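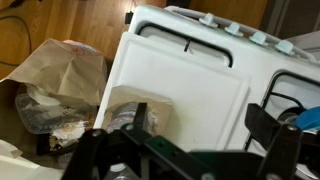
# Cocinitas de juguete: galería de un escéptico

Llevo tiempo leyendo que una cocinita enseña a cocinar, a compartir, a ordenar y casi a hacer la declaración de la renta. El catálogo de Trellico le dedica dos páginas a eso y media línea a las medidas. A mí me interesan más las medidas, o por lo menos saber si las puertas se quedan en su sitio al cabo de un invierno.

La galería sigue abierta y la iré ampliando cuando tenga algo que enseñar. De momento hay una cocina blanca y unas cuantas notas al pie, más largas de lo que suele pedir una galería.

**Los mandos.** Cuatro, en fila, de un azul tan pálido que casi es blanco, con su base redondeada y una pestañita encima para agarrarlos. Es lo primero que toca cualquier niño y lo último en lo que piensan los fabricantes. Me gusta que sobresalgan. No me creo, en cambio, eso de la «motricidad fina» que ponen en todas las cajas: un bote de mermelada con tapa de rosca hace el mismo servicio y cuesta bastante menos.

**Las ventanas.** Dos huecos con marco negro grueso y esquinas redondeadas, al menos el de arriba. Dentro del otro se adivina algo redondo y oscuro, quizá una sartén pequeña o una pieza de quemador. El negro sobre blanco queda muy serio, muy de electrodoméstico de verdad, y sospecho que está pensado para el padre que paga.

**El panel suelto.** Blanco, rectangular, con el borde un poco levantado. Puede ser la puerta del horno o una tabla de cortar, y que haya que dudarlo ya me parece una crítica suficiente. Tiene roces y unas manchas marrones claras. El blanco es un color de tienda. En una casa con merienda dura lo que dura, y todavía no he visto un folleto que lo reconozca.

**El suelo.** Madera color miel, con las juntas a la vista. Es el fondo favorito de los catálogos, Piletti incluido, aunque en los suyos nunca hay un cable negro enroscado por ahí ni una bolsa de papel marrón arrugada al lado, con un envase transparente dentro y papel blanco lleno de miguitas o restos. Yo me fío más de un juguete con la bolsa al lado.

## Sobre los precios

Urkus tuvo una cocina parecida en la campaña de diciembre y me contestaron que habían preparado aproximadamente 4000 unidades. No sé qué hacer con ese dato. Calloway prefiere hablar de «valor de juego», que es una expresión que no significa nada y que aparece 10 veces en su folleto (las conté, ese era el tema de la tarde).

Si alguien tiene una cocinita con varios años de uso y las puertas todavía puestas, que me escriba. Acepto la posibilidad de estar equivocado, pero querría ver las bisagras.

Última revisión de esta página: 12 de abril.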